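The Sorting Table

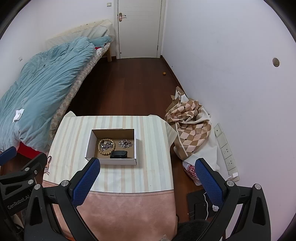

Photo: M. Hinrichs

The demonstration was scheduled for 2 p.m. in the back bedroom of the Teoh house, and Setareh Sadeghi had allowed 30 minutes for it. Her instructions to visitors were typed on a single sheet taped to the hall mirror. Shoes off. Stand by the door. Do not speak to the operator while the grippers are closing.

Kayode Okoro read the sheet twice. He had been sent by Gristandale, which insured the contents of houses, and he had a form with him.

"You're the adjuster," Setareh said.

"Assessor."

"Is that different?"

"It's a different form."

Inside, the bed took up one side of the room and a narrow table took up most of what was left. A cardboard box was open on the striped cloth. Kayode looked into it. He saw a bracelet of round tan beads, a lot of small faceted pieces in purple and clear, and a black device with rounded edges lying against the near wall.

"The inventory says jewelry," he said.

"It is jewelry. It was Elfriede Kleinschmidt's. When she died the family found it in jars, drawers, coat pockets. Her nephew wants it sorted and recorded piece by piece, and he wants every piece handled the same way. He was firm about that."

"How many pieces?"

"The first count was 3,256. That was by hand, before us. Brendan has recorded 2,094."

Brendan Heffernan was sitting on the edge of the bed with a gripper across his knees. He raised one finger in greeting and went back to wiping the blue pad with a dry cloth.

"And the difference?" Kayode said.

"Not done yet. Or miscounted the first time. We'll know at the end."

He wrote that down in the space marked Remarks. The space was small and he had to turn the sheet sideways.

Brendan stood, took a gripper in each hand and checked the travel on both. Open, closed, open. The linkage made a light clicking sound at the end of its range. He explained, for the form, that the tool recorded the position of the fingers and the path of the wrist, and that the recording would later be used to teach an arm at Dreltus to do the same job. The arm had never been in this house. It would learn the table from him.

"So the arm does the rest?"

"The arm does somebody else's," Brendan said. "I do the rest of these."

He lowered the right gripper over the box. The tips closed on the bead bracelet, lifted it a short distance, moved it left and set it down. A purple piece had come up with it, caught between two beads, and dropped back into the pile. Brendan opened the fingers, waited a second and said, "Keep."

Setareh made a mark on her tablet.

"You keep it when it goes wrong?" Kayode asked.

"It didn't go wrong. It picked up two things. That happens with beads."

He did it again, and then four more times. On the last, the bracelet came up alone. Brendan said "Keep" in the same voice. Kayode found that he had stopped writing and had been leaning forward with his hand on the door frame.

"Did she wear it?" he said.

Setareh scrolled. The Zonico software had a field for provenance, and in most rows it was blank. "Item 611. Wooden beads, elastic. Nephew's note says she wore it to do the dishes."

"Is there a value?"

"He put zero."

Kayode looked at his form. It asked for a figure in every row and would not accept a blank. He could not remember if it accepted zero. He thought of his mother's rings in a saucer by the sink, and how she used to count them with one finger before she put them back on.

"You have nine minutes left," Setareh said. "Do you want to try?"

He took off his watch and put it in his jacket pocket. Brendan handed him the right gripper, handle first, and showed him where the trigger was. It was lighter than he had expected.

"Slow at the end," Brendan said. "The rest doesn't matter so much."

Kayode brought the blue pads down on either side of the beads and squeezed.

Back to top | Contact the editors | © The author. All rights reserved.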